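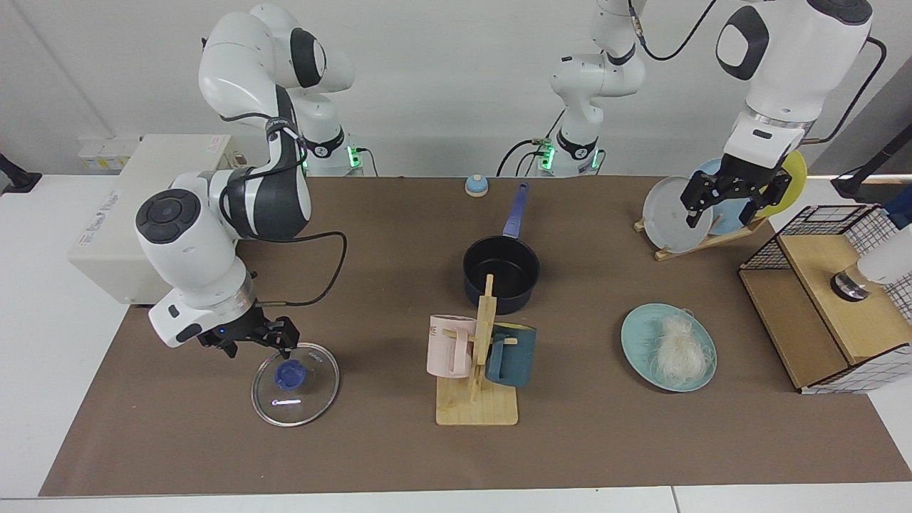 Notebook, January, bench 2

Read the Skokar draft rules for shared-workspace arms again over coffee. 212 clauses and I still can't find the one that tells me when two arms may be in motion at once. Clause 6 says "adequate separation," which could mean anything. Our layout is a fair test of it: right gripper over the glass pot lid, left one at the dish rack with the three plates, mugs and saucepan in between. Is that adequate? Eetu Rissanen says yes, because the planner says yes. I'd like a number in millimeters, and I'd like it written on the bench card.

Also not covered: cable loops. The rules treat the arm as its links. The cable at the wrist swings wider than the links do, and the Vutus planner doesn't model it at all. Asked Cikton support, got a link to the same draft.

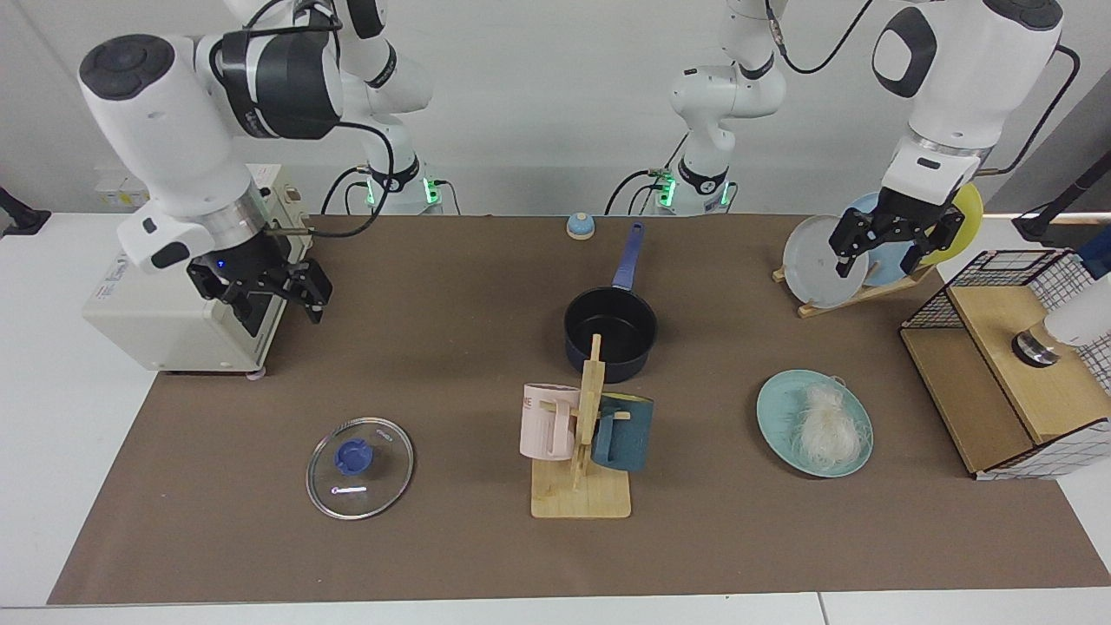
Grip force next. The draft wants one limit per tool, set once and signed. I don't buy it - a limit that is fine for a saucepan handle tells you little about crockery. With the left fingers closed on the rim of the front plate in the rack, and two more plates right behind it, the thing I care about is how far the others get pushed on the way out. No clause for neighbors. Mfaume's checklist has 9 lines and one of them at least asks "what is touching what you're touching?" Keeping that one.

To do:
- bench card: minimum gap, who may override it
- measure cable swing, both wrists, slow and full speed
- separate force limits for plates and pans
- ask Eetu what he thinks the green base lights prove. Powered, fine. Safe to reach in? Show me where it says so.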